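Home | Topics | Sport and Forces | Body | Weather | Ask a Question

Why Does a Curveball Curve?

Ages 8 to 12

A baseball is a small, hard ball with a raised line of stitches. The person who throws it is called the pitcher. The person who tries to hit it is called the batter. A thrown ball can travel in a path that bends to the side, or drops faster than the batter expects. This page explains what makes it bend.

What a ball does with no spin

Suppose you throw a ball straight ahead in a place with no air. Only one force acts on the ball after it leaves your hand. That force is gravity, and it pulls the ball towards the ground. The ball moves forwards at a steady speed and falls faster and faster as it goes. The shape of its path is called a parabola. It looks like the path of water from a garden hose.

On Earth there is air. Air is made of very tiny pieces called molecules. A moving ball has to push them out of the way, and they push back. This push is called drag. Drag slows the ball down. A faster ball meets more drag than a slow one.

Gravity and drag together explain why a ball falls and why it slows. They do not explain why it would go sideways. For that, the ball must spin.

What spin changes

The surface of a baseball is not perfectly smooth. When the ball spins, its surface and stitches drag a thin layer of air round with them. This thin layer is called the boundary layer.

Picture a ball seen from above, moving away from you and spinning. On one side, the surface of the ball is turning towards the oncoming air. On the other side, it is turning the same way as the air going past. The air stays close to the second side for longer and leaves the first side sooner. As a result, the air behind the ball is pushed off to one side.

Forces come in pairs. If the ball pushes air to the left, the air pushes the ball to the right. This sideways push is called the Magnus force. It is named after a scientist who studied it in the 1800s.

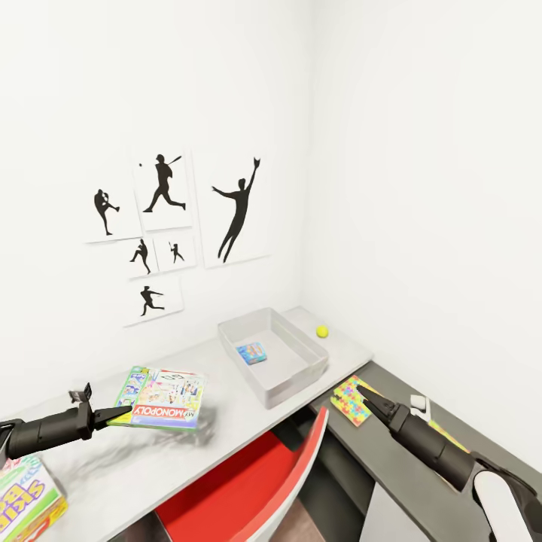

The direction of the push depends on the direction of the spin. There are three simple cases.

Backspin: the top of the ball turns back towards the pitcher. The Magnus force points up. The ball still falls, but it falls less than it would without spin.

Topspin: the top of the ball turns towards the batter. The Magnus force points down. It adds to gravity, so the ball drops sharply.

Sidespin: the ball turns like a spinning top. The force points to one side.

Most curveballs have a mixture of topspin and sidespin. They go down and across at the same time.

Why the stitches matter

A very smooth ball can behave in odd ways. At some speeds it may even bend in the opposite direction to the one described above. The stitches on a baseball stir up the air close to the surface and help it to cling on.

If a ball is thrown with almost no spin, the stitches have a different effect. They disturb the air on one side and then on the other as the ball slowly turns. The ball may wobble. This throw is called a knuckleball. It is hard to hit and hard to catch.

Try it yourself

You will need a light plastic ball or a beach ball, and a space outdoors with no windows near it. Ask a friend to stand 5 metres away.

1. Throw the ball gently with no spin. Ask your friend to mark where it lands.
2. Throw it again at the same speed, and twist your hand so that the ball spins to the left.
3. Repeat with spin to the right.
4. Write down the results in a table. Do each throw 8 times, as one throw may be spoiled by wind.

A light ball bends more than a heavy ball of the same size. The push from the air is the same, but a light ball is easier to move.

Words to know

Drag: the push of air against a moving object.
Boundary layer: the thin layer of air next to a surface.
Magnus force: the sideways push on a spinning ball as it moves through air.

Text by Ah-rin Na. Last checked 6th August.

40 shares | 5 comments

Sang-wook Kwak
Used with my class. The beach ball went over the fence on throw two. Please add a note about wind direction.

mapleleg
does this work with a football

Ah-rin Na
Yes. A free kick that bends round a wall of players uses the same force.

Vusari
My son asks whether it would work on the Moon.

Ah-rin Na
No. The Moon has almost no air, so a spinning ball would follow the same path as one with no spin.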